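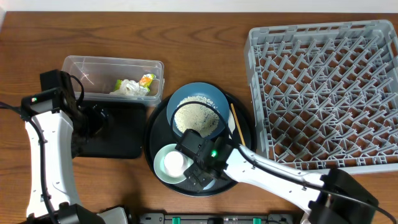 Bowl, saucer, little white cup, one chopstick, and the dish rack empty.

Can a robot clear the table yet?
Posted by Birutė Ķēniņš in Home Help, August

Hello all, and please forgive a long post from someone who still writes her shopping list on the back of an envelope. My mother is coming to live with us this fall, and between her dishes and ours (she is a great one for small bowls, a separate one for everything) I'll be at the sink more than I like to think about. My hands aren't what they were. My nephew keeps telling me I should wait a year and get a machine with two arms that will clear the table, rack the dishes and wipe up the crumbs, and he says it as if it were a toaster.

I have a dishwasher, so washing isn't really the trouble. It's everything on either side of the washing – carrying, scraping, stacking, the bits of wrapper, the rice that gets into every corner. Is any of that something a machine can do in an ordinary kitchen today? And if it's slow, how slow? I wouldn't mind slow if it didn't need me standing over it. Thank you kindly in advance!

Povilas Žukauskas
Hello Birutė, and what a nice thing to be doing for your mother. I spent 14 years in the packing room at Vivcombe and the last few of those working next to robot arms, so I can tell you a bit, though kitchens are a different animal and I'd take my own word with a pinch of salt.

Arms are good at a thing that is always in the same spot and always the same shape. We had one that put lids on jars all day long and I never had a cross word for it. Your table is the other kind of job. A bowl has to be gripped by the rim, a cup somewhere else, a chopstick lies nearly flat and there's hardly anything to get hold of. Then somebody moves the saucer two inches and the whole plan has to change. The newer ones look at the table with cameras and work it out as they go, which is a huge step up from what I knew, and I've watched them put a cup in a rack quite sweetly. I've also watched one try for the same spoon 8 times.

Crumbs and grains are where I'd be most doubtful. Two fingers are fine for a bowl and close to useless for a grain of rice, so you'd want it to use a tool, a scraper or a little brush, and using a tool is a whole second thing to learn.
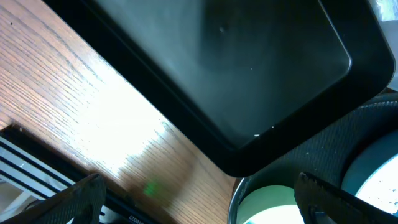 Gripper height over a black tray, with two tiny white specks down by the rim.

Specks that size are what I mean. You or I would run a damp cloth over and be done before we'd thought about it. A machine has to notice them first, and decide they matter, and a shiny tabletop with a glare on it won't help its eyes at all.

So my answer is no, don't wait on your nephew's toaster. Get a cart with wheels for the carrying, a taller stool for the sink, and let the young man do the scraping when he visits!

Drustitz
just buy a robot vacuum for the rice and tell your mother two bowls max. problem solved

Vanags
I'd be a little more hopeful than Povilas, though I agree with him on most of it, and I do think the vacuum advice misses that the rice is on the table.
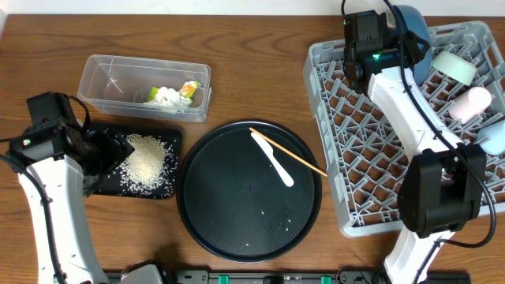
Racking is the part I'd expect to come home first. A dish rack is kind to a machine because the prongs do half the work, and a bowl stood on its edge or a cup tipped on its side is good enough for nearly all of us. Loose rice on a flat board is much harder. It spreads the moment you push it, and a few grains always end up on the next thing over, at my house as well.

As for how slow, Birutė, I timed one at a trade show last year, a Fukano demo with a bowl and two cups. It took 630 seconds, and a person stood beside it the entire time with a hand near the stop button. I have four children and could have cleared after all of them in that. If you truly don't mind slow, the waiting isn't what would bother you, it's that person with the button, and at home that would be you.

I'd ask again in a couple of years. In the meantime, a soft silicone bench scraper is wonderful for sore hands, far easier than pinching up a cloth, and you can push everything straight off the edge into a bowl held underneath.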